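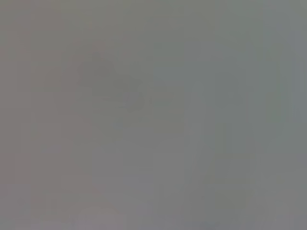

Visit report: Kirkutness returns center, automation of the sorting line

The Kirkutness building handles mail-order returns for Finetti and three smaller clothing and housewares brands. Our group was let in through the staff entrance on the north side, given vests and shoe covers, and told to stay behind the yellow line. The tour lasted two and a half hours, including the question session in the canteen. Gil-soo Sun, the shift engineer, led it and answered most of what was asked.

Layout

The hall has two levels. Parcels come in at the lower level, are slit open by hand, and go up an inclined belt to the sorting floor. Until last June the sorting floor was entirely manual: long tables, a scanner at each place, and rolling cages behind. Most of the tables are now gone. In their place are 4 robot cells, each fenced on three sides, with a belt passing through the open side and a light curtain across it.

Each cell has one arm. The arm picks an item from the belt, shows its label to a fixed scanner, and drops it in one of a row of totes. A small camera at the wrist is used for the last stretch of the approach, when the overhead camera no longer has a clear view past the arm. The control software is supplied by Hong, who also did the installation. The totes and the tote conveyor are from Drultik and were already in the building.

Throughput

On the day before our visit the cells processed 2,213 items between them over two shifts. The manual tables still in use took another 989. The plan had assumed that the tables would be closed by now. They were kept for items that the cells reject: anything in torn packaging, anything with two labels, shoes that have come out of the box, and glass.

Sun was plain about the reject rate. On the same day, 506 items that had entered a cell were sent back out to the tables, and those are counted in the table figure. The largest group is clear plastic bags. The suction cup seals on the outer film, the film pulls away from the garment, and the bag drops during the lift. A two-finger gripper was fitted to the third cell for this reason. It does better with bags and worse with flat boxes. There is a tool changer on order.

What the staff do now

This was the part I had come for, and it took up most of the question session.

Before the change, a sorter stood at one table for a full shift and was paid a base rate plus a bonus on items scanned. The bonus ended when the cells went in, and the base rate was raised. People who had been fast lost money under the new arrangement and people who had been slow gained. Two of the fastest sorters asked to move to the unpacking level, where a piece bonus still applies.

Sorters who stayed upstairs were offered training as cell attendants. The course is nine days, given partly by Hong and partly in house. An attendant watches two cells, clears jams, changes suction cups, cleans the camera windows at the start of each shift, and handles the exception screen. The exception screen shows a still from the wrist camera together with whatever the scanner has read, and the attendant has to choose between retry, reject, and stop. Stills taken very close to an item may contain too little detail to base a choice on. The written procedure is to press retry once and then reject.

One attendant said that the walking was the main difference. At a table she had stood still; now she goes back and forth between two fences and sits at the screen in between. Her knees were better for it. Her eyes were tired by the end of the shift, and she had asked for the screen to be turned away from the skylight. This had been done in the second aisle and not yet in the first.

Another point was noise. The vacuum pumps run without a break and the attendants wear ear protection, so conversation across the tables has mostly stopped. Stop calls are made by hand signal. The signals are painted on a board beside the stairs.

Shift handover used to be informal. There is now a paper log at each pair of cells, with columns for cup changes, jams, and stops over two minutes. I was allowed to look through one. The jam entries bunch up in the hour after the lunch break, and Sun put this down to the belt being restarted fully loaded. A slower ramp is being tried on one cell.

Safety

The light curtain stops the arm when broken, and a restart needs a key turn at the panel outside the fence. Attendants carry the key on a wrist cord. In the first weeks the keys were left in the panels, which defeats the purpose, and the cords were the fix. Lockout for maintenance is by padlock, one per person.

Questions left open

I asked whether the count of people upstairs had changed and was told that it was lower, through transfers and unfilled posts, with no figure given. I also asked who owns the stored stills from the exception screen. Sun did not know and said he would ask Hong.

The next visit day has not been set. Requests go through the gatehouse office, and closed shoes are required.

Report filed 1/31/19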